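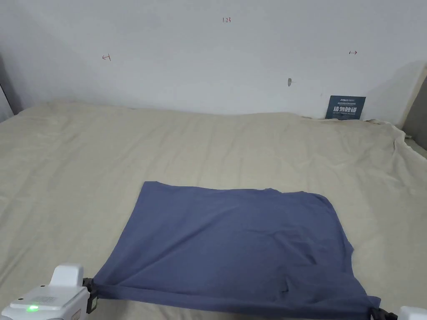 One reader commented that she had sent Preter Academy 3,000 words about a cancelled school trip and got back a leaflet on head lice. Where, she asked, had she gone wrong?

Probably somewhere near word 201. Complaining to a school is a craft, and it goes like this.

Step 1. Wait until morning. The email you write at 11pm is a fine piece of work and should stay in drafts.

Step 2. Find the complaints policy. Schools in England have to have one. On the Preter website it sat under "Key Information", then "Other", then a PDF that opened sideways.

Step 3. Start with the right person. For most things that means the class teacher or head of year. Writing straight to the chair of governors feels marvellous and usually gets you sent back to the head of year.

Step 4. Keep it to 200 words. Say what happened, when, and what you would like done. "An apology and a refund" is a request. "Some accountability" is a mood.
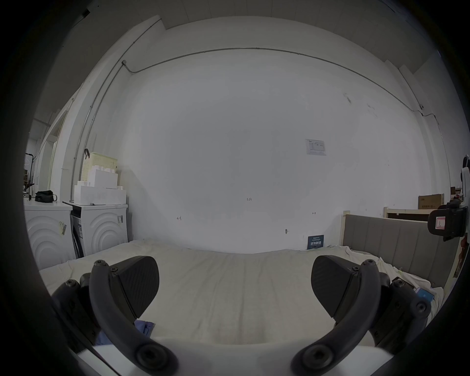
Creased off-white sheet and upholstered headboard.

Step 5. Note every date. If someone rings you, email them afterwards with what was said. Our own call with the school office at Grumonis lasted four minutes and was later remembered in two quite different ways.

Step 6. If the answer doesn't satisfy you, ask in writing for the next stage. Check the deadline in the policy first.

Stay off the parents' group chat until you have a reply. Ours managed 80 messages about a blazer badge, and the badge is still the wrong green.

Page last checked 17/07/2025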